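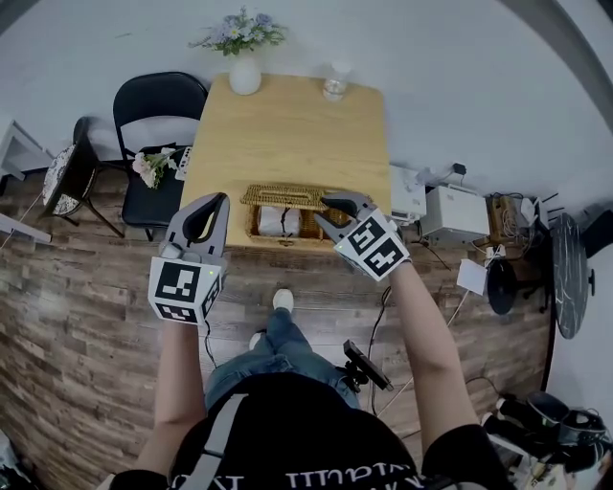
**Wicker basket on a wooden table: how to pack it and keep it tidy?**

Good evening to all. I live in Hirthorpe since October and I have a small wooden table which I use for everything: eating, letters, coffee with my neighbour. I like to keep flowers at the far side, and at the front I want a woven basket for the napkins and small things. But after two days it is always a mess. The white cloth goes in folded and it comes out like a ball.

My basket is 20 cm deep and I think it is too deep for one cloth. Should I buy one with divisions inside, or is it better to have several small baskets? Also, the wicker makes small scratches on the wood, and I would like to stop this.

Thank you in advance for your patience with my English.

Itzel Ibarra

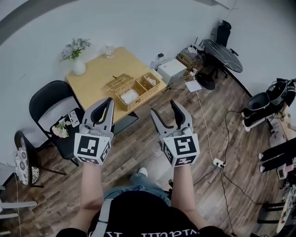

**Eustaquio Trujillo**

Dear Itzel, I had the same trouble and I tried both ways. I recommend the divisions. Put the folded cloth in the front part, with the fold looking up, so you can take it with two fingers and the rest stays in its place. One side part is for the little things. Please leave one part empty, you will be glad of it when guests come.

If you don't want to buy another basket, cut a piece of thick card to the height of the inside and stand it across. Mine has lasted all the winter.

For the scratches, glue small felt circles under the four corners. I bought mine in Beltrán for 90 pence. Wait 15 minutes before you put the basket back on the table, the glue must be dry.

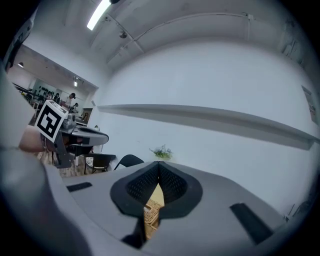
One more thing about the cleaning. Crumbs and dust stay between the strands, and a wet cloth only pushes them deeper. Use an old dry toothbrush and go along the weave, then turn the basket over and knock it softly from below. Do it over the sink. I did it once over the floor and I was sorry.

**Platico**

just get plastic, wicker is dust

**Veturness**

I don't agree with plastic on a nice wooden table, but I also don't agree with one big basket. I would take a covered woven box for paper tissues and next to it a small open basket for the things you use every day. Put them both at the near edge, so you don't reach over the flowers and knock the vase. The cloths can live in a drawer. You will wash them less often, too. 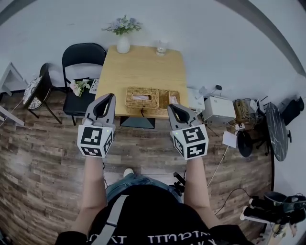

Itzel Ibarra: Thank you, I will try first the thick card because it costs nothing. If the cloth is still a ball, then I will look for a tissue box and the small basket. Does the felt stay on when the table is wiped every evening, or must I change it often?

**Eustaquio Trujillo**

It stays if you lift the basket and don't push it. I changed one corner only.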